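Home Recipes Travel Around the House About
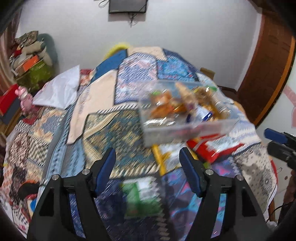

I keep my snacks in the bedroom. The kitchen cabinets in this apartment are small, and the one shelf I could spare was already full of rice and canned fish. So for a long time the snacks lived in shopping bags on the floor by the bed, and every few weeks I found something I had forgotten buying.

Last week I took everything out, put it on the quilt and started over with one clear plastic box. The bed is the biggest flat surface I have. The whole job took 53 minutes, and a good part of that was reading the backs of packets.

Most of what I buy comes from the Chinese grocery on Prothero Street. The packets are small and light, and they slide under each other. If you drop them all in a box at random you end up digging through it every night, and the thing you want is at the bottom.

I tried sorting by flavor first. It didn't work for me, as I don't think about flavor when I'm hungry, I think about size. Then I tried sorting by date, and I stayed with that. Anything with a month or less left goes at the front. Anything good until December or later goes at the back.

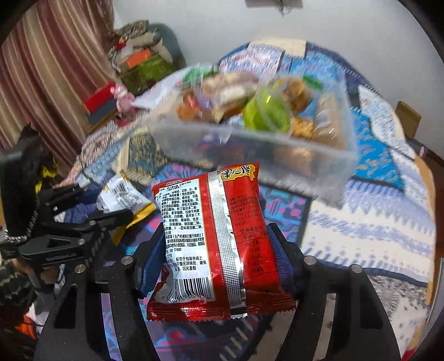

Huw Gwilliam wrote in after my last post to say that dates are a waste of effort and that he just eats from the left and refills from the right. He has kept a box going that way for years and has thrown out one bag of peanuts in all that time. I can see it working if you shop once a month. I shop whenever I walk past the store, so my left and right get mixed up fast.

The other thing I changed was how the packets sit. I used to lay them flat in layers. Now the stiff ones stand on end like files and the soft bags go in last, wherever there is a gap.

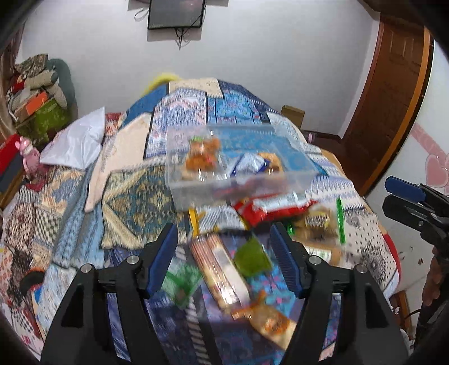 Bags that have been opened don't go in the box at all. They get a twist or a clip and sit on the nightstand until they're finished, which is usually the same day. I did try putting them in with the rest once and got crumbs in the corners, and the box had to be washed.

The box is a plain one from Dondier. I paid 10 dollars for it and it came without dividers. I thought about cutting some out of cardboard and decided I would only have to cut new ones every time the mix changed. 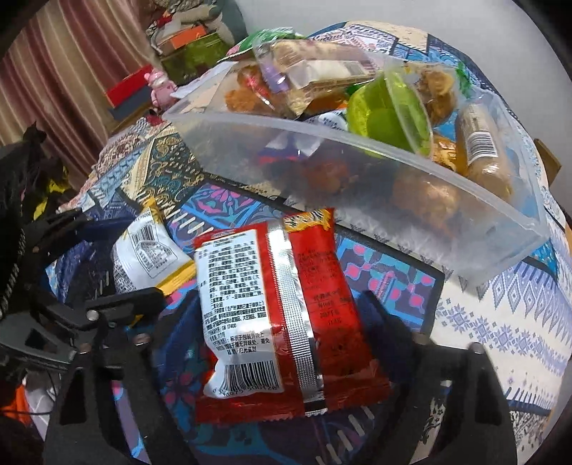 Red packet, back side up, with the barcode at the bottom of the panel.

I check the storage line on the back of each packet now. Some of them say to keep out of direct sun, so the box goes on the side of the room away from the window. The shopping bags are folded up in the hall closet.

Next I want to do the tea, which is in three different drawers.

Recent posts
Washing a quilt in a small machine
The bus to Flaldale and back
What I keep on the nightstand
A weekend in Futdale
Canned fish, ranked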